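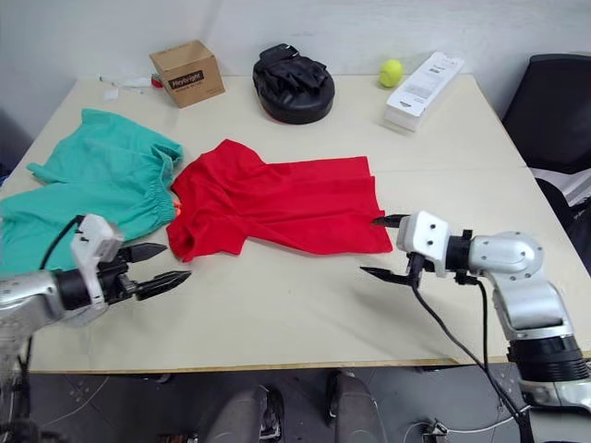
Red T-shirt and a teal garment on the table.

From: Nisha Lodhi
To: Inemham Dye and Mend list
Date: 22 January 2018
Subject: Re: [dye-mend] Overdyeing cotton tees – worth the bother?

Surachet Boonyarit wrote:
> I've got a pile of old cotton T-shirts that have gone a bit sad and
> I'm wondering whether to overdye them or just cut them up for rags.
> Tried it once years ago with the hot water stuff from the supermarket
> and everything came out blotchy, plus the stitching stayed white.
> Is it worth another go? And does the colour you start with matter
> much? Most of mine are red or orange.
> Surachet

Oh, do it, Surachet! I've been overdyeing all summer and I'm completely hooked, so you've asked the right person (or the wrong one, if you wanted a short answer).

First, the starting colour matters a lot. Dye is see-through, so whatever is already in the cloth keeps showing. Red under blue gives you plum or something close to aubergine, red under green goes to a lovely dirty brown, and orange under blue is a gamble but I've had a couple of really good greys out of it. What you can't do is go lighter. If you want a pale blue shirt, start with a white one.

I use cold water fibre reactive powders now and wouldn't go back. Mine come from Garg, the little shop behind the Junero markets, and you want the soda ash as well. My usual recipe for a bucket of two or three tees is 20 grams of powder and a good half cup of soda ash, with plain salt if I'm after a dark shade. Gloves and a dust mask while you're measuring, please, and keep a bucket that never goes near food.

About the blotches. I had the same trouble until Satish Dhillon put me right at the Gamura day last March. He asked how full my bucket was and I had five shirts crammed in there like sardines! The cloth has to move. Fewer things, more water, and stir for the first half hour even though your arm gets sick of it. Also wash everything beforehand in hot water with no fabric softener. Old deodorant marks under the arms will still take the dye differently – I've never beaten those, so if anyone has a trick I'd love to hear it.

The stitching is nearly always polyester, so it'll stay whatever colour it is now. I used to hate that and now I quite like it. On a plum shirt with the old red thread it looks as if you meant it. White thread on navy is a bit more sailor suit, but you might be into that.

Rinse cold until you're bored, then a hot wash on its own, then another one. My water ran pink for four rinses on the last lot. Don't put them in with the towels. (Ask me about my towels.)

Ashok, do you still have the big tubs from the indigo weekend? If so I could bring my leftover powders along to the next get-together and we could do everyone's tees in one go. I've got heaps of navy and most of a jar of the olive.

Surachet, keep one shirt back for rags anyway, you'll need it for the drips.

Cheers,
Nisha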